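Sorting out Mum's spice drawer

I've been back at Mum's since April, and the job I kept putting off was the spice drawer. If you've ever tried to cook in somebody else's kitchen you'll know the feeling — you want cumin, and what you get is three lots of cloves and a jar with no label that smells faintly of curtains.

Mum has always bought spices the way other people buy raffle tickets. A bit here, a bit there, always from a market stall, always "for Christmas". My neighbour Raghavendra Chacko came over for a cuppa while I had the lot spread across the bench, and he was very kind about it, though he did hold one packet of turmeric up to the window for quite a long time.

He's got me roasting my own coriander seed now, in a dry pan over a low flame, and oh, the smell! You only want 100 grams or so at a time, because it loses its colour and its oomph within a couple of months. Whole seeds keep much longer than ground, so I've shifted most of my favourites over to whole and dug Nan's old mortar out of the laundry cupboard.

The keepers went back in the drawer by how often I reach for them (alphabetical lasted one evening). Cardamom lives at the front, naturally. Next on the list is the pantry shelf with the vinegars, and I'm told there's a jar of preserved lemons up there somewhere that's older than my nephew.
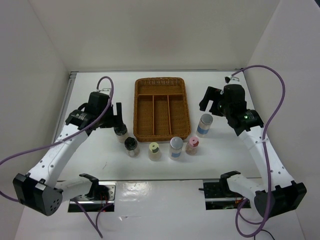

Woven tray and small capped bottles.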